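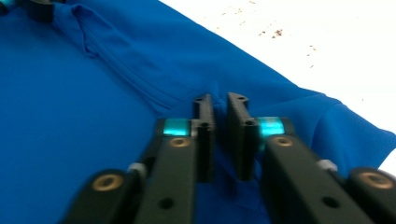

Ticket: White residue on dark loads, washer 2
Site: Siregar Linen and Workwear, main laundry
Equipment: Ponetti front-load washer-extractor, Prendon dosing controller, liquid detergent and softener from Elluvia
Priority: Medium
Status: Closed, monitoring

Reported problem

Customer reports a chalky residue on dark cotton after drying. Affected items are navy and royal blue work shirts. White loads run on the same machine show no complaint, but residue would be hard to see on them. Washer 1 uses the same water supply and the same chemicals and is not affected. Problem started in November and has become more frequent. The customer has been rewashing the affected loads with no detergent, which clears most of it.

No fault codes on the washer. No alarms on the dosing controller.

Initial checks

Customer was asked to confirm the following before a site visit.

Load size: within the rating for the drum. Operators weigh every load.
Program: Cotton Color, unchanged since installation.
Water hardness: test strip reads soft at the cold inlet of both washers. Softener plant has salt.
Detergent: same product on both washers, drawn from a shared drum through separate suction lines.
Tumble dryer: loads from both washers go through the same dryers. Residue only follows washer 2.

Hardness and dryer ruled out. Remaining candidates are overdosing, poor rinse, or a late dose going into the rinse step.

Test 1: rinse level

Ran Cotton Color on washer 2 with a half load. Main wash filled to the correct level. First rinse filled to the correct level. Second and third rinse also correct. Drain valve opened fully each time and the drum emptied at normal speed. Inlet screens removed and checked. A small amount of grit on the cold side, not enough to affect flow. Cleaned and refitted anyway.

Result: rinse hardware is working. Left the level settings alone.

Test 2: dose volume

Disconnected the detergent line at the washer manifold and ran it into a measuring cylinder. The program calls for 70 mL per dose at this load size. First dose was on target. Second dose was on target. Third dose was short, and the line kept dripping for several minutes after the pump stopped. Repeated with the softener line, which stopped cleanly every time.

Continued dripping points to the detergent pump not sealing at rest. With the shared drum standing on a shelf above the manifold, product can siphon through the tube whenever the rollers fail to close it off. The controller has no means of seeing this. It counts pump run time only.
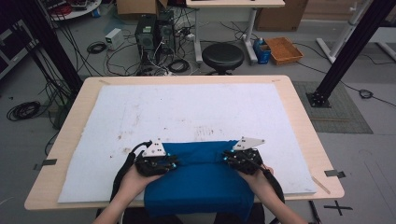
Test 3: pump tube

Opened the detergent pump head. The squeeze tube had a flat spot on both sides and did not spring back when removed. Prendon gives a tube life of 2,000 hours for this head. The hour counter on the controller had been reset at some point, so actual run time is unknown. The site has no record of a tube change on this pump. Washer 1 has a label inside the cover with a change noted on it; washer 2 has no label.

Rollers turn freely. No product on the motor shaft. Pump housing has a film of dried detergent along the bottom edge, wiped out with warm water.

Result: worn tube confirmed. Replaced detergent tube. Replaced softener tube at the same time — same age, presumably, and the cover was already off.

Test 4: repeat dose after tube change

Ran ten doses into the cylinder. All on target. No drip after pump stop. Left the line open over the lunch break with the pump idle and found nothing in the cylinder on return.

Test 5: rinse water

Took a sample from the drain at the end of the last rinse, full load of dark cotton. Conductivity matched the sample from washer 1 within the tolerance of the meter. A sample kept by the customer from the previous week read well above both, at around 2,000 microsiemens, although the bottle was unmarked and may have come from an earlier rinse. Treated as supporting information only.

Cause

Worn squeeze tube in the detergent pump on washer 2. Detergent siphoned into the manifold between doses and was carried into the drum by later fills, including the final rinse.

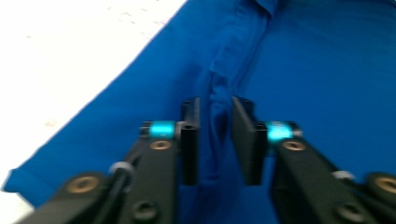 The manifold is flushed on every fill, so the amount carried over depended on how long the washer sat idle beforehand. This agrees with the customer's note that the first dark load of the morning was usually the worst. It also explains the lack of alarms, as the pump itself ran for the correct time in every case.

Changes made

New tubes on detergent and softener pumps.
Detergent drum moved from the shelf to the floor. Suction lines rerouted and re-primed on both washers.
Hour counter on washer 2 set to zero and service reminder set to 1,000 hours. The customer asked for the shorter interval.
Date label added inside the pump cover.

Recalibrated detergent dose on washer 1 after moving the drum. The longer lift made a small difference and the calibration factor was raised one step.

Open items

Customer to order one spare tube set for each washer.
Customer to rewash remaining affected stock on Cotton Color with the detergent signal switched off — the switch is under the controller cover, second from left. Switch back on afterward.
Check valve at the manifold was discussed. Not fitted. To be reviewed if the drip returns.

Update

Customer reports no residue on dark loads after two weeks of normal use. Spare tubes received. Ticket closed, washer 2 to be checked again at the next scheduled service.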